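Clarngate Shared Workshop, Bay Two
Project notebook: Rasidura two-arm sorting cell
Entry date: April 18, 2020
Entered by: Covadonga Herrero
Read and initialed by: Triin Tamošiūnaitė

Purpose of session

To continue commissioning of the two-arm cell on the sock task, to record the state of the front rail after remounting, and to settle the open question of whether the left arm requires its own home pose when the organizer tray is in position. Work on the camera bracket was deferred to a later session.

State of the build at start

The enclosure walls were already in place from the previous entry and were not altered. Both base brackets had been removed from the rail to correct the spacing between the arms. The old spacing left the grippers short of each other at the center of the table unless both elbows were close to full extension, and the joint controller reported position error in that posture. The brackets were moved inward by 37 mm on each side and bolted down again. Bolts were tightened in two passes with the arms unpowered. The Kolter supply was then switched on and both arms were homed without a fault.

The left arm reported a small offset at the wrist after homing. This was corrected in the configuration file and not by loosening the gripper. The previous value is kept in the file as a comment. Colleagues are asked not to delete it until the offset has held for several sessions.

Tray position

The sixteen-compartment tray was placed toward the back of the table on the left side. In this position the left upper link passes in front of it at working height. The route from the left home pose to the center of the table is therefore acceptable, but a straight move from home to the back row is not. A waypoint was added above the tray. It costs a little time on every cycle and will be reviewed when the planner has been updated.

Compartments are numbered from the back left, reading across each row. Earlier notes by T.T. number them from the front. Those notes have been left as written, with a remark in the margin.

Handover trials

The handover at the center of the table was exercised with the argyle socks, as the pattern makes it easy to judge rotation from the recorded stills. The agreed sequence is as follows: one arm presents the sock and stops; the second arm approaches with fingers open; the second arm closes; the first arm opens only after the second has reported a stable grip current. Both directions were tried. 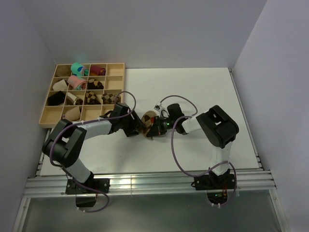
Handover position at table center, sock held in the right gripper, tray behind the left arm.

The first block of trials was run at reduced speed. The dominant fault was early release, in which the presenting arm opened before the receiving fingers had taken up the fabric. The grip current threshold was too low and was being satisfied by the fingers closing on each other. The threshold was raised by 14 percent and a delay of 100 ms was inserted before release. Early release was not observed in the second block.

A second fault remains open. When a sock is presented by its cuff, the lower part swings as the arm stops, and the receiving arm may close on a fold. The sock is then transferred but cannot be placed neatly in a compartment. Reducing the deceleration of the presenting arm helped to a limited degree. T.T. proposes presenting the sock lower, nearer the tabletop, so that the toe rests on the surface and the swing is damped. This seems sound and will be tried first at the next session.

Cabling

The purple cables were rerouted after the brackets were moved. The loops have been left generous at the elbows, as the earlier, tighter routing pulled on the wrist connector during rotation. The left cable now drapes over the upper link toward the tray. It did not catch on a compartment wall during this session, but it should be watched whenever the back row is addressed. The Nogueira clips on order should allow it to be held closer to the link. No adhesive ties are to be used on the arms in the meantime.

Data and files

Joint logs and stills were copied to the workshop drive under run 1038. The configuration file was saved with the run. The file dated November should no longer be loaded on this cell, as its base positions refer to the old bracket spacing and the arms would meet at the center.

Open items

Lower presentation height for cuff grasps (T.T.)
Approach path to back row without the added waypoint (C.H.)
Fit cable clips on receipt (C.H.)
Recheck bracket bolts before the next powered session (either)
Amend compartment numbering in the task script to match this entry (T.T.)

Both arms were returned to home and the supply was switched off at the wall. Bay key returned to the cabinet.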